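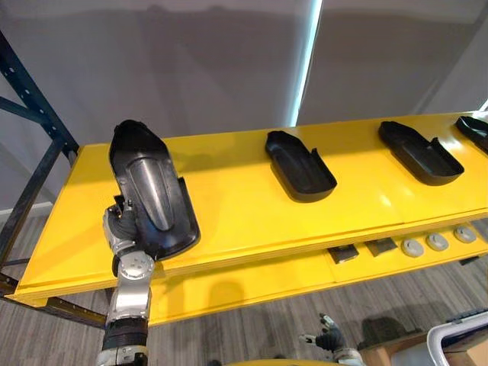 Shoe tray (shaped)

By the Redus Household Reference staff
Saturday, June 8, 2024

Print this article | E-mail this article

A shaped shoe tray is a shallow, rimmed tray whose outline follows that of a shoe or a sole. It is rounded at the toe and usually squared off or notched at the heel. It is used in storing, sorting and displaying footwear, and in keeping one shoe from leaning on another. The shaped tray should be distinguished from the boot tray, a plain rectangle kept inside a door for the collection of slush, gravel and other people's sneakers.

The name causes some trouble. "Shoe tray" may refer to the shaped tray, the boot tray, the sliding drawer under a bench, or the lid of a shoe box in a household that has given up. Catalogs add "footbed tray," "sole tray" and "shoe plate," often for the same article at different prices.

Form

The basic form consists of a floor, a rim and a heel end. The floor may be flat or may carry a raised ridge along the center. Makers credit the ridge with stiffening the tray, lifting the shoe for air, and guiding the foot of the shoe into place. The first claim is the easiest to believe. A long, thin sheet of plastic bends readily along its length, and a ridge is the oldest cure for this.

The rim keeps grit in the tray and gives the fingers something to find. A rim that is too low lets sand over the side, while one that is too high catches the sole of any shoe wider than the designer's own. The notch at the heel has no agreed purpose. It has been described as a thumb hold, a drain, a hanging slot and a mark left over from the molding process, occasionally all in one product leaflet.

Black is the most common color. It hides scuffs and shows dust, so the owner of a black tray is spared one kind of reproach and handed another. Lighter trays reverse the bargain.

Left and right

Trays are made either in pairs, with a true left and right, or in a single symmetrical form that suits both feet equally badly. Paired trays look better in a row. They also have to be kept in pairs, and a set divided between two closets will in time produce a surplus of lefts. The symmetrical tray is favored by schools, bowling alleys and anyone who has sorted the other kind once.

Arrangement on a shelf

Trays are generally set in a row with the toes toward the back of the shelf and the heels toward the front, so that a shoe can be drawn out by its heel. Stores have long preferred the opposite, on the theory that customers like to meet a shoe face to face. Both camps regard the sideways arrangement as a sign of a shelf that is too shallow, and they are usually right.

Spacing is a matter of hands. Enough room should be left between trays for a hand to go down on either side of the rim. Trays pushed tightly together hold more shoes on paper, but removing one tends to bring its neighbor along. To place a tray on a deep shelf, the usual method is to tip it toe up, clear the front lip of the shelf, and lower the toe first. Pushing it flat over the lip also works and can be heard in the next room.

A glossy shelf makes the job easier and the result less permanent. Trays slide into line with a fingertip and slide out of it when the door is slammed. Bright shelf colors, yellow among them, make a gap in a row of dark trays obvious from across a room. In a stockroom this is considered an advantage. Opinion is divided on whether anyone needs it at home.

Sorting boxes

Where trays are handled in number, they are commonly moved between the shelf and a shallow, open box or a second, larger tray. The English language offers little help to a person asked to put the trays in the tray, and most workplaces settle on "box" by the end of the first morning.

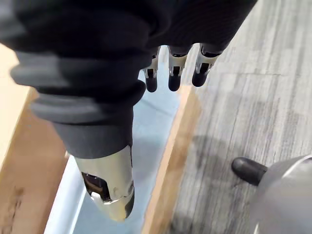 Low sides are preferred for this work, as the hand comes down from above and needs to leave by the same route. A pale floor is also useful, the articles being so often black, and a black tray at the bottom of a black bin is chiefly located by feel. Depth beyond the height of a few stacked trays invites nesting, in which one tray settles inside the next and the pair is counted as one until inventory.

Local use

The shaped tray has a modest following in Tillville, where the outfitter Ndung'u adopted it for fitting-room shelves one December and ordered 3,000. The town's closets have been well supplied ever since. The Sesurgate, a shaped tray sold there in boxes of 249, is remembered mainly for that number, as it guaranteed every buyer of a full box one tray without a partner. Later boxes held 100.

Secondary uses

Once retired from shoes, shaped trays have been used for seedlings, paint rollers, loose change and the small screws removed from furniture. They do poorly as serving dishes, even when new. Guests recognize the outline.

Care

Plastic trays may be washed in warm water with dish soap and dried upright, heel down. The join between the floor and the rim holds grit and is best reached with an old toothbrush. Trays should be dry before they go back on a painted or glossy shelf, where a ring of water will leave an outline of a sole. Such outlines wipe away if caught early. Warped trays can sometimes be pressed flat under books overnight, though a tray that rocks after 3 nights will go on rocking.

See also

Boot tray
Closet organizer
Drawer divider
Shelf lip
Shoe tree

Recently updated articles

Coat hook
Doormat
Lazy Susan
Umbrella stand

Print this article | E-mail this article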